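Robot keeps stalling at doors after nav update (Jeteck base, sim) — help

Forum index > Mobile bases > Setup and repair

doorstop_41
Posted 8:12 am

Ok so. Jeteck base, nav stack updated in July, running it in the apartment sim before it goes back on the real floor. Since the update it stalls at doors. Drives up, stops, does the little recovery wiggle, stops again. Log says error 816, costmap blocked, every time. Same map as before, same start pose.

Tried so far: cleared costmap, re-exported the map, rolled the planner back. No change. Grabbed a couple of views off the onboard cam.

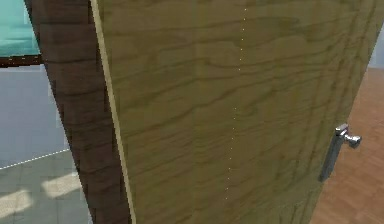 Inflation radius is what I suspect but I can't prove it. Default went up in the update and I never touched it. Also it gets way too close to the door leaf before it gives up, you can see the lever handle sitting right there and past the door edge there's only a strip of the parquet. So it's nosing into the leaf with the opening off to one side. Any ideas before I start ripping stuff out?

Fekitel
Posted 8:40 am

Not inflation. If it was inflation it would quit further back, not with its nose on the wood. Check your camera extrinsics. Update resets the mount file to stock on some installs.

doorstop_41
Posted 8:47 am

Mount file is mine, checked it. Height and tilt both match what I had.

Fekitel
Posted 8:51 am

Yaw?

doorstop_41
Posted 8:53 am

...will look tonight

Yichen Du
Posted 9:30 am

Don't agree it has to be extrinsics. Had 816 on two bases here and both were the door being baked into the static map half open. Planner thinks there's a wall at an angle, local sensor says something else, they fight, base sits there. Open the map in the editor and look for a diagonal line at the doorway. Erase it, save, done.

Fekitel
Posted 9:44 am

He said same map as before tho. Worked before the update.

Yichen Du
Posted 9:50 am

Old planner ignored thin obstacles. New one doesnt. Same map can absolutely break.

meng_fan
Posted 11:05 am

Does it stall at the opening when there's no door leaf in the way? Try that before editing anything. 5 min test

doorstop_41
Posted 6:20 pm

Good call. Found one I could try. Parked it back on the tile and sent it to a goal in the next room.

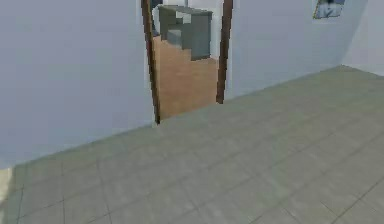 Doorway from the tile side, wood floor and gray cabinet through the opening.

Went through first go. No 816. Did it again from the other side, fine too. So it's the leaf, or the map of the leaf. Yaw was fine btw, Fekitel.

Fekitel
Posted 6:31 pm

Fine, I'll take the L on yaw. Still would run the calibration again, costs you nothing.

Yichen Du
Posted 6:35 pm

Map editor. Diagonal line. Go look

doorstop_41
Posted 7:58 pm

Yep. Diagonal smear of occupied cells right where the door swings. Erased it, saved as a new map, kept the old one. Two runs clean so far. Third one it clipped the leaf with the left corner — no 816, just a bumper stop. So now it plans through but cuts it too tight.

Magdolna Tóth
Posted 8:15 pm

That part is your footprint. If you added anything to the base (bumper, tray, whatever) and the footprint is still the stock polygon, it will shave every corner. I'd fix that and leave inflation alone. People crank inflation to hide a bad footprint and then it wont fit thru anything narrow.

doorstop_41
Posted 8:22 pm

Have the Fumberg bumper kit on it. Footprint is stock. Ugh

meng_fan
Posted 8:30 pm

I run the Fumberg kit with the stock footprint and bump inflation a bit, never had trouble. Depends on your doors I guess

Magdolna Tóth
Posted 8:41 pm

Until you get a narrow one. Measure it, type in the new corners, restart the nav node. Restart, dont just reload — reload keeps the old polygon.

doorstop_41
Posted 9:36 pm

Measured, edited, restarted. Door run is clean now, passes with room on the left side. Leaving it looping overnight and I'll post the log in the morning if it throws anything.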